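Relatório de progresso — Oficinas de Reparação de Munwood
14 de novembro de 2021

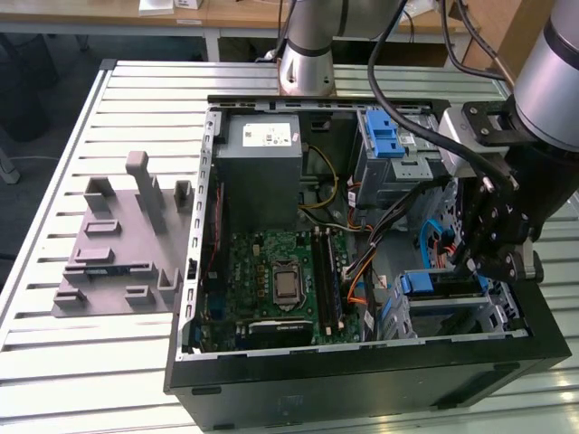
Desde julho, o projeto recebeu 445 inscrições, das quais 60 passaram a formação completa. O módulo de eletrónica foi o mais procurado, e é nele que os formandos trabalham com torres deitadas e sem a tampa lateral, com a fonte de alimentação e os cabos amarelos e pretos à vista. Os módulos de costura e de bicicletas tiveram menos procura do que o previsto.

A despesa do período foi de 2445 euros, quase toda em ferramentas e no aluguer da sala de Dreltness. Falta pagar a última fatura da Himer — chegou com o valor errado e foi devolvida.

Chih-ming Sin assume a coordenação das turmas da noite. Hsiu-ying Hsueh enviará as contas em separado. Pedimos autorização para passar a verba não usada em costura para cerca de 13 bolsas de transporte.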